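老房子不会自己变冷，是我们变了

搬进这套房子的第一个冬天，我学会了一个动作：从被窝里伸出一只手，摸一摸暖气片，再缩回来。手伸出去的时候怀着希望，缩回来的时候已经是一个成年人了。

房子是单位早年的家属楼，砖混，南北通透。中介说“通透”这两个字的时候眼睛发亮，我当时理解为夏天凉快，后来才明白这个词在一年里要分上下半场来解释。下半场从北窗开始，风先经过厨房，尝一口油烟机，再穿过走廊，到客厅时已经很有烟火气了，唯独没有温度。

楼里的老住户对此一概不以为意。他们对冷的态度类似于对亲戚的态度：每年都来，来了就坐着，你该干嘛干嘛。我在楼道里抱怨过一次，对门的阿姨上下打量我，问我里面穿的什么。我说一件T恤。她没有再说话，那个表情我至今记得，是一个医生看见病人自己把石膏拆了。

这就是我要写的事情：我们是从什么时候开始觉得，冬天在屋里应该穿T恤的？

我小时候没有这个想法。那时候屋里屋外的区别主要在于有没有风。写作业的时候手放在热水袋上，写一行，翻一面，像煎鱼。洗澡是一个需要提前商量的项目，全家排好顺序，先烧水，再烧炉子，浴罩从天花板上垂下来，塑料布贴在后背上的那一下，我相信是我这一代人共同的冬季记忆，比任何一首歌都准。洗完出来要跑，从浴罩到被窝那几步路，是我这辈子跑得最认真的几步。

可是没有人觉得苦。我问过我母亲，她想了想，说那时候有棉裤。

棉裤现在的地位很低。我在商场里找过，导购把我领到一个叫“居家暖感系列”的柜台，面料薄得可以透过去读报，吊牌上印着一团火苗，价格也很烫手。我问有没有厚的。她说先生，这个是科技的。我说我想要不科技的。她建议我上网看看。

网上什么都有，这是网上的问题。我搜“保暖”，当天晚上手机就认定我是一个正在失温的人，连着两个星期给我推荐热饮、足浴桶和一种可以穿着走路的睡袋。我最后买的是一台电暖器，牌子叫Melletti，看名字像是从意大利来的，看说明书像是从隔壁市来的。它有三个档位，分别叫“微暖”“舒暖”和“盛暖”。开到盛暖，客厅的灯会暗一下，像在向它行礼。

盛暖能照顾到的范围是一个半圆。半圆以内，小腿发烫；半圆以外，还是原来那个世界。有一阵子我们一家三口的所有家庭活动都在那个半圆里进行，吃饭，看电视，吵架。吵架尤其有意思，谁也不肯摔门出去，因为门外面冷。我妻子认为那是我们婚姻最和睦的一个冬天。月底电费单来了，我们在半圆里看完，默默把它调回了微暖。

后来我认识了Natália Salgado。她是做旧房改造的，葡萄牙人，在这边住了很多年，中文说得比我的许多同事清楚。我原以为她从南欧来，对冷没有发言权，结果她听完我的诉苦，笑了好一会儿。她说她老家的房子冬天比外面还冷，石头墙，没有暖气，早上起来要到街上去晒太阳取暖。“我是在屋里冻大的，”她说，“我到了北方才第一次在冬天脱外套。”

她来我家看了一圈，带着一个测温的小仪器，样子像吹风机，对着哪里哪里就报一个数。客厅的墙报得还算体面，窗框附近就不太好意思说了。她把仪器对准北窗的下沿，数字一路往下掉，我在旁边看着，有一种陪家人看体检报告的心情。最后她收起仪器，说：“你的房子没有问题，它只是在老老实实地漏风。”

她给的方案很不上档次。先换窗户的密封条，再把北窗的窗帘换成落到地面的厚料子，沙发从外墙边挪开一拃，地上铺毯子。没有一样东西名字里带“暖感”。我有点失望，问她不装个什么系统吗。她说你可以装，但你现在装，等于给一个没扣扣子的人再披一件大衣。

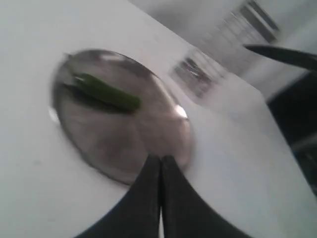 密封条是我自己换的。这件事写进任何教程都只有一句话：“将旧胶条取下，清洁槽口，压入新胶条。”我在“取下”这一步停留了整个上午。旧胶条已经和窗框过了大半辈子，感情很深，要一小截一小截地劝。槽口里清出来的东西按年代分层，最上面是灰，中间是灰，底下有一只瓢虫，保存完好，我把它放到了窗台外面，也算入土为安。新胶条的牌子叫Jillolska，包装上有一座雪山，暗示他们的胶条见过世面。压进去倒是很快，只是转角处总要翘起来一点，你按下这边，那边就站起来，同管理一个部门差不多。

弄完那天晚上，屋里忽然安静了。我先是没反应过来，坐了一会儿才想明白：原来一直有一个声音，细细的，像谁在隔壁房间里吹口哨。我在这个口哨声里住了这么久，一直以为是冬天的声音。

温度升得不多。Natália后来问我感觉如何，我说手伸出被窝的时候，可以多停一会儿了。她说这在行业里算很高的评价。

为了写这篇东西，我请教了几位邻居，想知道他们都是怎么过冬的。答案五花八门，共同点是都觉得别人家的办法不行。一楼的老先生信奉晒，早上太阳从哪扇窗进来，他的椅子就在哪扇窗下，下午再搬到另一扇，一天下来人椅合一，走完一条弧线。四楼的小两口信奉空调，从进门开到出门，嘴唇干得说话要先抿一下，又买了一台Oosthuizen的加湿器，白雾直冲天花板，家里常年像有神仙要来。三楼那一家信奉炖。他们家从入冬起炉子上就没断过锅，萝卜羊肉，白菜豆腐，什么都能炖，玻璃上全是水汽，孩子在上面练字。我去采访的时候被留下吃了一碗，出来时解开了外套，当场就改信了他们这一派，回家以后因为不会炖，又改了回来。

对门阿姨的办法我是最后问的，有点怕她。她说没什么办法，冷了就穿，穿了还冷就动，动了还冷就睡。我问睡了还冷呢。她说那就是被子的事了。

她那床被子我后来见到了，晾在楼下的铁丝上，棉花的，每隔几年送去弹一回。我试着抱了一下，重得像一个熟睡的亲戚。现在弹棉花的铺子不好找，她去的那一家在菜市场后面，门口挂一块招牌，写着“旧棉翻新”，里面常年飘着絮，师傅的眉毛是白的，也不知道是年纪还是工作。阿姨说羽绒被她也有，儿子买的，轻，盖着总觉得没盖，半夜要伸手确认一下。我们家的羽绒被也轻。我从此也开始半夜伸手确认，这个毛病是她传给我的。

说到这里，大概会有读者来信指出，技术已经解决了这个问题。我知道。我有个大学同学住在城东的新楼盘，叫Flunmont，中文名更长，里面有“御”字也有“湾”字，附近没有水。他家是地暖，每个房间一块小屏幕，可以单独设定，手机上也能调。我去做客那天外面下着小雪，他穿着短裤来开门，脚是光着的，手里拿着一根冰棍。我在他家坐了十来分钟，先脱外套，再脱毛衣，然后就没什么可以体面地脱下去的了。我说能不能开个窗。他说开吧，我们天天开，太热。

于是我们就坐在大开的窗户前，一边是地板在辛勤地发热，一边是雪在往里飘。他告诉我这套系统的各项指标，我没有记住，只记得他说冬天特别容易上火，鼻子老出血，孩子半夜踢被子，踢了也没事，所以从来学不会盖。他说这些的时候带着一点炫耀，也带着一点真的苦恼，比例我分不出来。

我回家的路上一直在想那根冰棍。冬天吃冰棍是一种了不起的成就，我们的祖先听了要流泪的。可我隐隐觉得，在一个可以吃冰棍的屋子里，许多别的东西就没那么好了。热汤没那么好了，棉拖鞋没那么好了，别人递过来的一杯水，两手捧着，杯子比水重要，这件事也不存在了。我把这个想法讲给妻子听，她说你就是买不起。这个说法我认真考虑过，有相当的道理。

不过买不起的人也有买不起的人的学问。今年我把家里的冷暖摸得很熟，闭着眼睛能说出哪一块地砖值得站。书房靠里墙的角落是全家最暖的地方，因为墙那边是对门阿姨的厨房，她五点半开始做饭，六点墙就温了。我的许多稿子是靠着那面墙写的，包括这一篇。她大概不知道自己资助了文学。有一回她回乡下，走了好几天，我一个字也没写出来，编辑来催，我只好说是供暖的问题。

卧室最冷，但是卧室不要紧，人一进卧室就有了明确的去处。卫生间我建议读者不要细想。厨房是流动的，做饭的时候是夏天，关火之后迅速经历秋天，洗碗的时候又是冬天了，所以在我们家，谁做饭谁洗碗这条规矩执行得很不彻底，大家都抢着过夏天。

女儿对这一切适应得最快。她没有见过别的冬天，以为所有人家都有一条“早上不能走的路”，指的是走廊。她从床上到卫生间要绕客厅，踩着毯子的边，一步一步，嘴里念念有词。我问她念什么，她说地板是岩浆。我说地板是冰。她说冰和岩浆是一样的，都不能踩。我想了想，觉得物理上讲不通，生活上完全正确。

家里现在有一支温度计，挂在客厅，是换完密封条以后买的，图的是看见成绩。头几天我每过一会儿就去看一眼，看得多了，发现自己觉得冷不冷，已经要先看它才知道。有天晚上本来好好的，抬头一看，掉了2度，立刻打了个哆嗦，起来加了一件毛衣。第二天发现是它背后那颗钉子松了，整支温度计歪着贴在外墙上。妻子把它摘下来放进抽屉里，从那以后客厅暖和了不少。

前几天楼下贴了通知，说这一片的老楼要统一做外墙保温，明年3月进场，外面包一层板，再刷一遍浆，颜色有两种可选，米黄和浅米黄。楼道里为此热闹了好几个晚上，米黄派和浅米黄派相持不下。一楼的老先生关心的是搭了架子会不会挡他的太阳，三楼问施工的时候能不能开火，四楼问空调外机怎么办。对门阿姨问的是弄完以后屋里有多热。来登记的小伙子说，阿姨，到时候在家穿一件就够了。

她回头看了我一眼。

我那天里面穿了保暖内衣、一件衬衫、一件毛衣和一件背心，站得很直。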